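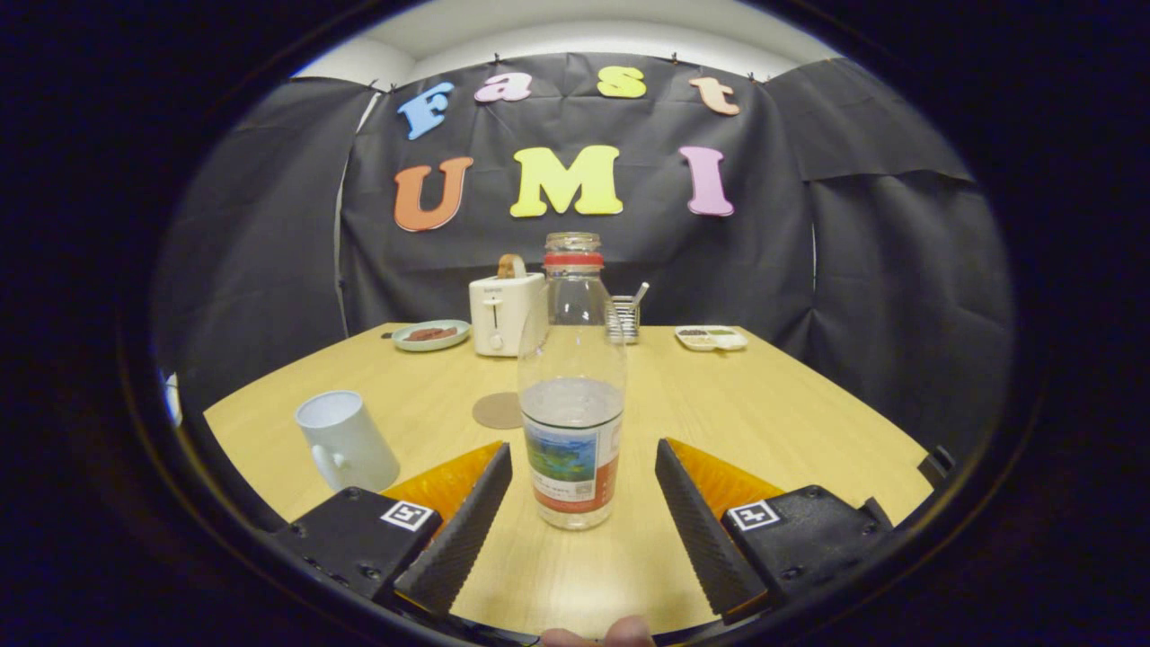

Filed under: Small Mammals, Husbandry, Open Access
Print this article | E-mail to a colleague
Shares 16 | Comments 2

2.3 Water delivery and intake recording

Sixteen adult guinea pigs were housed in same-sex pairs in floor pens with paper bedding and a single hide. Pairs had been together since October and were not separated for the study, so intake is reported per pen and no attempt was made to assign it to one animal. Hay was available at all times. Fresh greens were withheld on recording days, as their water content would have masked differences between the delivery methods.

Each pen was given water by one of two methods, a heavy ceramic bowl or a wall-mounted sipper with a ball valve (Foltau). The method was switched after six days, with half of the pens starting on each. The first two days after every switch were treated as an adjustment period and left out of the analysis. During this period both methods were offered together if a pair had not been observed drinking by the evening check.

All water came from the same municipal tap and was left to stand overnight before use. It was carried to the pens in clear plastic bottles with screw caps (Figure 2), weighed before and after each fill on a bench scale (Kesance) and recorded to the nearest gram. Bowls and sippers were weighed in place of the carrying bottle when they were emptied for cleaning.

Figure 2. Clear plastic bottle with screw cap.

Losses other than drinking were estimated with dummy units. A filled bowl and a filled sipper were placed in an unoccupied pen under the same room conditions, and the daily loss was subtracted from the readings for that method. This corrects for evaporation and for slow valve drip. It does not correct for spillage caused by the animals themselves – bowls in particular were sometimes tipped or filled with bedding – and any pen-day with visibly soaked paper was marked as a spill and handled as described in Section 2.5.

Readings were taken by two observers (V.D. and L.R.), who alternated days. A third (S.A.) repeated a subset of the weighings without access to the earlier values. Where the two readings differed by more than four grams, the pen-day was dropped. Body weight was taken at the start and end of each period, before the morning hay was replaced, and droppings were scored for size and moisture on the scale used by the clinic.

Author contributions for this section: V. Derkach and L. Ridgeway, data collection; S. Agarwal, repeat weighing; R. Furtună, pen design and husbandry.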